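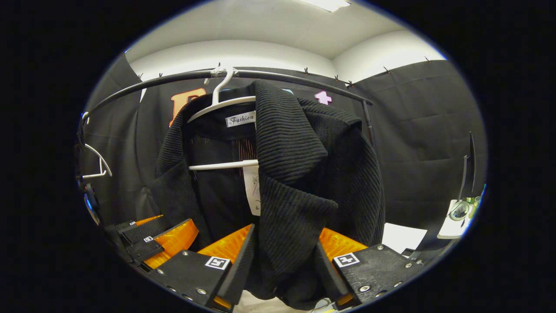 Heavy ribbed knit coat on a plastic hanger: leave it hanging or fold it?

Posted in Clothes Care and Closets
158 views

grorkport_gal

Hello everyone, and thank you in advance for reading, because I do go on a bit. I have a black knit coat that I bought secondhand in Grorkport, and I love it more than is probably reasonable. It has a great big folded collar and lapel that comes most of the way down the front in thick ridges, and then the rest of it is a softer, fuzzier kind of black knit. It is by far the heaviest thing I own that isn't a winter parka.

Right now it lives on a plain white plastic hanger, the ordinary kind with a bar across the bottom, on the curved black rod in my curtained-off corner (I don't have a real closet, so black curtains on a pole it is, and I've grown rather fond of the arrangement). My worry is the shoulders. My sister had a long cardigan that ended up with little points at the shoulders like a pair of ears, and they never did come out. Mine seems to be pulling a bit longer in the front too, on the side with the big lapel, although I may be imagining that.

The label at the neck just says "Fashion" and there's a white paper tag hanging inside, but the print on it is so faint that I can't make out a fiber or any washing instructions. There is a dark lining with orangey-brown stitching running down it, if that helps anybody guess.

So, should I fold it and put it on a shelf? I only have one shelf and it's full of towels. Or is there a hanger that would do the job? And if it has already stretched, can I get it back? I'd like to wear it through December at least, so packing it away isn't much use to me.

knitsandpieces

What a nice coat to be worrying over! I worked in a dry cleaner's for a good many years and saw an awful lot of heavy knits come over the counter with exactly the trouble you're describing, so let me try to help.

The general rule is that knits get folded and woven things get hung. A knit is all loops, and loops will slide and open up under weight, and your coat has plenty of that. The lining does make a difference though. If it is sewn in at the shoulders and down the fronts, it takes some of the strain, and a lined knit coat will often hang quite happily for months. Put your hand inside and feel whether the lining is snug against the knit or floating free. Snug is good. If it's floating, I'd fold.

If you fold, lay the coat face down on the bed, bring the sleeves across the back, and then fold it up loosely from the hem in 2 big turns. Let the lapel lie the way it wants to. People press those wide ridged collars flat and then wonder why there's a crease right across the front. Put it on top of the towels and nothing on top of it — towels are a lovely soft base for a knit, so your full shelf is less of a problem than you think.

If you would sooner hang it, get rid of the thin hanger. You want one that is broad and rounded at the ends, and as wide as the coat's own shoulders without poking into the sleeves. I like the padded ones from Fulliver, but any wide coat hanger from a thrift store is fine. Or you can do the trick with the bottom bar: fold the coat in half lengthwise, sleeve to sleeve, and drape it over the bar so the weight hangs from the middle. It does look a bit like a sleeping bat, but the shoulders get a rest.

As for the front pulling longer, lay it flat on a table and measure both sides from the shoulder seam to the hem before you do anything. A big lapel can fool the eye. If one side really is longer, take it off the hanger and leave it flat overnight, then measure again. I wouldn't steam it until you know what it's made of. Acrylic can go limp under a hot steamer and there is no fixing that. Wool is more forgiving, but even then I'd hold the steamer well away and pat the knit into shape with my hand.

For the fiber, look in the side seam of the lining, low down on the left as you wear it. Quite often there's a second little label tucked in there. If you don't find one, treat it as the most delicate thing it could be and take it to a cleaner you trust.

wultis_street_tom

I just hang mine. Had a heavy knit jacket on a wire hanger for about 30 years and it's fine. Might be a bit long in the arms.

chungroad_closets

Agree with folding. One more thing to check is the rod. A curved rod lets hangers slide down toward the low side, and then everything ends up leaning on everything else and the coat gets dragged crooked. A wrap of tape where the hook sits helps a lot. Leave 4 inches or so of space on both sides of a coat that heavy, and button it or clip it at the top if it has anything to fasten, so that one front isn't doing all the pulling.

Also, fuzzy black knit next to curtains will pick up every bit of lint going. Give the curtains a shake now and then.

grorkport_gal

Thank you all so much! I put my hand in and the lining is snug at the shoulders but loose from the waist down, so I'm going to fold it on top of the towels during the week and look for a wide hanger in the meantime. I measured too, and the lapel side is longer, but only by a hair. No second label in the side seam, sadly. I'll ask at the cleaner's on Wultis Street when I take the coat in.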